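How Children in Josside Learn to Put Things Away
Project report by Wilma Gillies
Supervisor: Ewan Mowat

Why I chose this subject

When I was small, my grandmother had a tidying song for everything, and I still hum it when I do the dishes. I think that is where this project really began, long before I had to hand in a title. I wanted to know how young children come to understand that things have a place, and whether they learn it from being told, from watching, or just from living in a house where the grown-ups do it every day. The books on my reading list had plenty to say about rules and rewards and much less about ordinary evenings, so I decided to ask families about those instead.

What I did

I gave out a short questionnaire through two playgroups in Josside and one in Malcombe, and by the end of August I had 292 answers to work with, which was far more than I had dared hope for. I also sat down with 9 parents for longer talks, each lasting 30 minutes on paper and usually a good deal more once the tea was poured. I promised everyone that their names would stay out of the report – and they do.

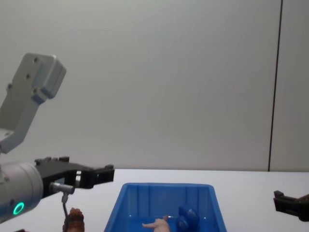

The longer talks taught me the most, and nearly all of them wandered off at some point into the subject of treasures. Children collect, and what they collect is very often not a toy at all. Parents told me about pebbles, bottle tops, feathers and bus tickets, and about anything brown and bumpy that might be a pine cone, like the little thing at the bottom of the picture. A toy has a shelf or a box, and everybody in the house knows it. A treasure has no home until somebody gives it one, and several parents said that this was where the arguments started. One mother had set aside a windowsill for such things, and her son looked after it with more care than anything else in his room.

What the families told me

Most families had a set time for tidying, usually just before the bath or just before supper. The children who did it most willingly were the ones who had a grown-up working next to them, and this came up again and again in the written answers.

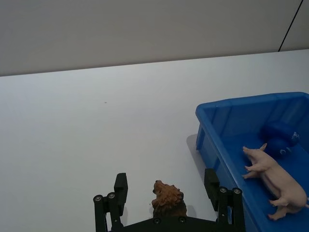

It mattered much less whether there was a reward at the end. Some parents had tried sticker charts and given up on them within weeks, and one father wrote a whole extra page on the back of the form about why. I have kept his page, because it made me laugh and because he was very fair about his own part in it. Children of 4 were often said to enjoy sorting for its own sake, and would happily tip everything out and begin again.
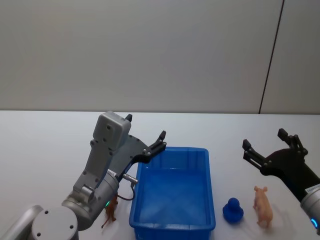 Figure 3. Toy figures and a blue bin on a white table.

What I would do differently

My questions about brothers and sisters were clumsy. I asked who tidied the most and should have asked who tidied first, and I only noticed after the forms had gone out. I would also like to have heard more from grandparents, who look after a great many of these children on a Wednesday and who have their own ways of doing things. Mr. Mowat suggested a second, shorter form just for them, and I have put a draft of it at the back of this report in case another student would like to use it.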